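Wool That Isn't Going Anywhere: A Washing and Wear Study of Four Household Throws

Project report, Textiles and Interior Products, second year
Damian Imhof and Houshang Jalali

1. How we ended up with blankets

The unit outline asked for "a durable soft furnishing, critically examined." Most of our cohort took cushions, which are small and can be carried on a tram. We took throws, which can't, and learned a fair bit about public transport as a result.

Our question was a dull one and we are still fond of it. If a household buys a throw and treats it the way households treat throws (dragged to the couch, sat on by the dog, washed on whatever cycle the machine was last left on), does the price on the swing tag tell you anything about how it will look a season later? Colour, pilling and edge finish were our three measures. We left out warmth, as neither of us could think of a test that didn't involve one of us sitting very still in June.

2. The samples

We bought four throws, one from each of the labels stocked by the homewares shops nearest campus. The Warnus is a lambswool blend in a herringbone, fringed at both ends. The Jurkell is brushed acrylic with a blanket-stitched hem and a label that uses the word "artisan" twice. The Bakker is plain-weave cotton in a colour the tag calls oatmeal and Houshang's mother calls beige. The Drorklow is a polyester fleece printed with ferns, and came rolled up with a ribbon around it, like a diploma.

Each was cut into test pieces, with one piece kept back in a drawer as the control. Cutting up the Warnus was harder on Damian than he had expected, having paid for it.

3. Method

Washing was done at 800 rpm on the cool gentle cycle, using a plain unscented liquid and no softener. Everything was line dried in shade. We had meant to follow the care labels to the letter, but the four labels disagreed with each other to the point where a fair comparison would have needed four laundries.

Abrasion was done on the department's rubbing tester with a standard wool abradant. The plan was 1510 rubs per piece, a figure chosen because the counter had been left partway through someone else's job and we didn't find the reset button until the second sample. Having done one piece at 1510, we did the lot at 1510. Our supervisor has asked us to record that a rounder number would also have been acceptable.

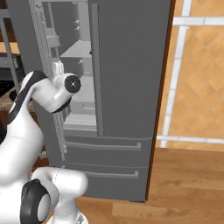 Pilling was graded by eye against the photographic scale in the lab, five for as new and one for ruined. Each of us graded alone and then compared notes. Where we disagreed, which was mostly over the Jurkell, we took the lower grade. Colour was judged against the control piece under the light box, and edge finish by laying the hem along a steel rule and noting any waviness, fraying or lost stitches.

4. Results

The Warnus kept its colour very well and pilled early, then seemed to settle. Most of the pills came off with a fabric comb and the herringbone underneath was still crisp. The fringe did less well. By the end it looked like something pulled out of a vacuum cleaner, and we gave the edge a two.

The Jurkell pilled from the start and kept going. Damian gave it a two and Houshang a one. The blanket stitch, we should say in fairness, held perfectly, so what remains is a very neatly bordered piece of fluff.

The Bakker was the quiet achiever. It shrank slightly along the warp and went a little softer, and the colour shift was so minor that we had to check which piece was the control. Pilling was a four. The hem puckered at one corner and was otherwise straight.

The Drorklow scored a three for pilling, but the ferns faded noticeably on the raised fibres, giving the print a frosted look. One of our classmates preferred it that way and asked if she could have it.

5. Discussion

Price was a poor guide. The dearest throw and the cheapest were separated by a single grade on pilling, and the best overall was the second cheapest. Fibre and weave structure explained more. The two brushed or napped surfaces gave us the most trouble, as the textbooks said they would, and we could have saved ourselves several weekends by believing them.

There are limits. One throw per label is a very small sample, and the Warnus may have been from a bad batch. Rubbing a swatch with a machine is also a loose stand-in for a kelpie. Line drying in shade is kinder than most of these products will ever be treated, and a tumble-dried run would probably have finished off the Jurkell.

If we did it again we would buy two of each, add a tumble dryer and find the reset button first. We'd also test fringe separately. It behaved like a different product from the cloth it was attached to, and none of the standard methods we read had much to say about it.

6. Leftovers

The remaining pieces are in a labelled bag in the sample cupboard, except the Bakker offcut, which is on the back of Houshang's desk chair, and the fern fleece, which has gone to its new home.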